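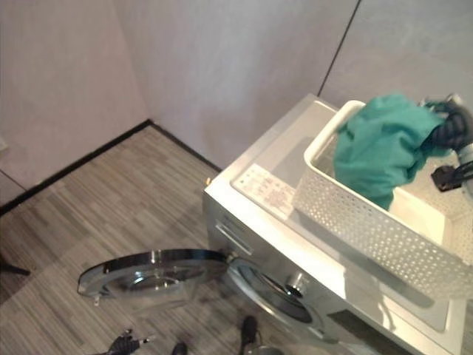

Every laundry brand now sells you time. Vetesow says its 90-minute sorting plan, 3,500 households strong, will give you back your evenings, and charges for the app that tells you so. I have my doubts. Most of us already own the best tool in the plan, a white plastic basket with holes in the sides, and it sits happily on top of the washer with a teal thing hanging over the rim. Leave the door wide open between loads, keep the basket up high, and you have most of what Lisar teaches in its paid course.

The part I trust least is the fabric advice. Edet wants darks split into five shades. Try that with a heap of gray-browns under a laundry room bulb. 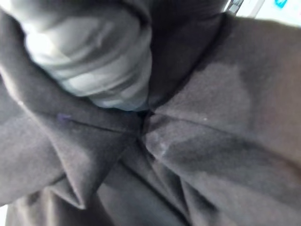 Charcoal or taupe? It depends on the fold.

Brakon's sorting cabinet costs $1,599. I'd keep the basket.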